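3.2 Small bathrooms and the cleaning of the toilet

The bathroom accounts for a small share of the floor area in most homes, yet it takes up a large share of weekly cleaning time. In the Dotholm housing survey, 779 households kept a cleaning diary for 52 weeks. Entries were made by the person who did the work, in their own words, and were coded afterward by two readers working separately. Where the readers disagreed, the entry was returned to Jamie Bunting, who had designed the coding sheet and whose decision was final.

The toilet was the fixture named most often in the bathroom entries. It was also the fixture for which the wording varied most. Some respondents wrote only "did the toilet," while others listed the inside of the bowl, the underside of the rim, the seat, the hinges, the lid, the outside of the base and the floor behind it as separate jobs. We therefore divided the task into 6 surface groups and recoded every entry to match. Entries that named no surface were kept in a group of their own and are not used in the comparisons below.

The inside of the bowl was treated as the core of the task. It was mentioned in nearly every entry that named any surface at all. The hinges and the back of the base were mentioned least, and respondents in the older Genden apartments, where the toilet is commonly set close to a side wall, often said that they left these areas for a later day. Several described kneeling with one shoulder against the wall, or working with the left hand although they were right-handed. Respondents in the newer Cai row houses reported fewer problems of this kind, but they complained more often about the outward curve at the foot of the base, where dust and hair collect.

Tools fell into two main types. The first was the long-handled brush, kept beside the toilet and used for quick cleaning between longer sessions. The second was the hand-held sponge or scrub pad, usually stored under the sink and used with gloves. Many households owned both. Respondents who preferred the sponge said that it gave them a better feel for scale along the water line. Those who preferred the brush gave distance from the water as the main reason — a view that was stated firmly and sometimes at length.

3.3 Posture and reach at the bowl

The diaries were not designed to measure posture, and the remarks on kneeling and stooping were offered freely in the comments column. They were frequent enough that we returned to the question in the second part of the study. A short interview was held in the homes of respondents who had agreed to be contacted again, and each was asked to show how they would normally stand or kneel when scrubbing the inside of the bowl.

Three working positions were recorded: kneeling in front, standing in front with the back bent, and standing at the side with the knees slightly bent. The side position was more common in narrow rooms, where the door or the sink took up the space in front. It allows one hand to reach down into the bowl while the other stays near the lid, either for balance or to keep the lid from falling. Respondents over retirement age tended to avoid kneeling, and several had moved the bath mat or a small cabinet out of the room to make the side position possible.

A raised lid changes the task in ways that the diaries rarely mention. It opens up the bowl and the rim, but it also hides the surface behind it, and a lid that does not stay up by itself takes one hand away from the scrubbing. In the Stisar units, fitted with slow-closing lids, this complaint was almost absent. Figure 2 shows the inside of the bowl being scrubbed with a small yellow sponge or scrub head from a standing position, with the knees slightly bent and the lid raised.

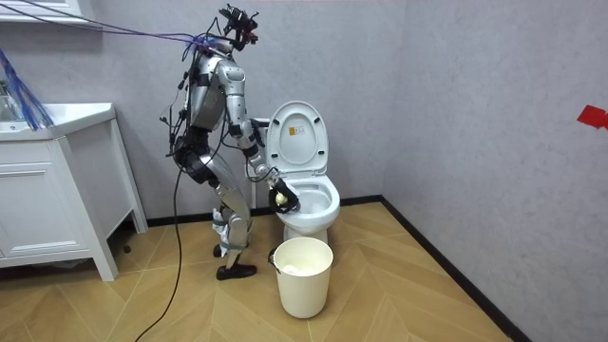
Figure 2. Scrubbing the inside of the bowl in a small bathroom, lid raised.

3.4 Limits of the diary method

Diary entries record what people remember and choose to write down. Tasks done in passing, such as wiping the seat before a visitor arrives, are likely to be missing. Entries also became shorter as the year went on, and the number of surfaces named per entry fell in every building type. We did not correct for this decline. Comparisons between surfaces are therefore drawn within the same month wherever possible, and the interview findings are reported separately from the diary counts.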